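List archive > Local government > Prolgate precinct list

From: Gholamreza Vahidi
Date: 11/15/20
Subject: Re: Recount in the Robichaud ward

The clerk posted the new canvass sheet this morning. The margin in the Robichaud ward is now 2 votes, same as before the late mail came in. The board had 132 provisional ballots to review and finished them last night.

> Does anyone know if the recount is automatic at this
> margin, or does the losing side have to file for it?
> I was told both things at the Witent polling place.

The losing side has to file. The ward rules changed in April and the automatic trigger now covers only the mayor's race. The form is at the front desk of the town hall annex.
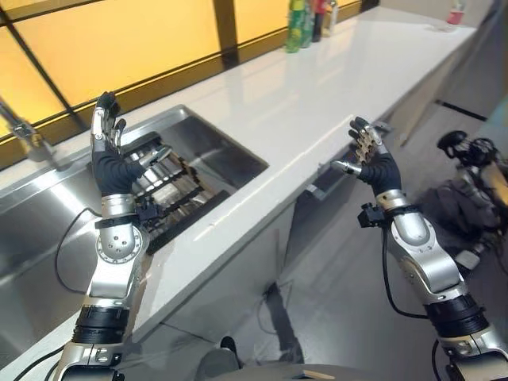
By the sink and the long white counter.

A total of 509 ballots were cast in the ward, so a hand count should fit into one day. Each side may send 2 observers. They sign in before the boxes are opened and can't handle the ballots. If you want to observe, write to your own campaign and not to the clerk.

The protest outside the annex has ended and the side door is open again.
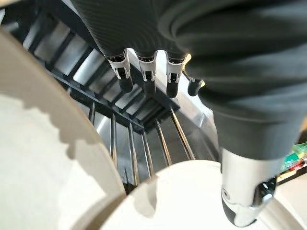
Can a voter whose provisional ballot was rejected still appeal?
The voter can ask for a hearing in writing until the council certifies the result.

Gholamreza

Comments

precinct4: Thanks. I had the old rules printed out.

marlow_k: Is the Witent box being counted separately?

hillside: Yes, it was separate last time too.

Fluteo Lists uses cookies to keep you signed in. By continuing to read you accept our cookie policy.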